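### 4.2 Catalog Synopses and Viewer Belief

The second part of the study looked at how the short synopsis of a political documentary shapes what viewers expect before they watch it. We collected 1159 synopses from the Lendano catalog and sorted them by the verb used to present the film's main claim. Verbs such as "proves" and "reveals" were coded as strong; "asks" and "explores" were coded as weak. Carmela Miranda and Fouzia Awan coded the full set separately and settled disagreements by discussion.

Strong verbs were more common in films released without a theater run. The pattern held when films about intelligence agencies were set aside, although that group was small.

**Figure 4a.** White paper cup, open at the top. 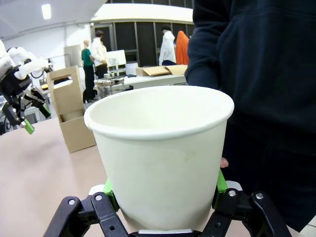
### 4.3 Screening Procedure

Some 100 adults attended screenings at the Melnychuk reading room, the last of them on 10/24/19. Each person read one of 2 versions of the synopsis for the same film. The versions differed only in the main verb – length, tone and the list of people interviewed were kept the same. Participants rated how likely they thought the central claim was to be true, watched the film, and rated it again.

Those who read the strong version gave higher ratings before the film. After it, the gap between the groups was much smaller. Several participants in the strong group wrote that the film had offered less evidence than they were led to expect, and a few named the missing documents they had hoped to see.

**Figure 4b.** White cup with a white plastic lid.
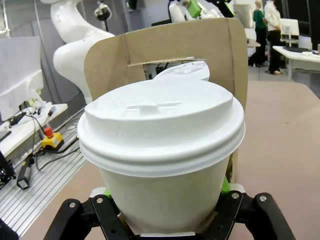

### 4.4 Limits of the Sample

All participants chose to attend a documentary screening and may be more used to the form than the general public. Only one film was shown. The catalog itself is also uneven: older entries were often written by distributors, while newer ones come from the filmmakers, and we could not always tell which was which. A follow-up using four films is planned for December.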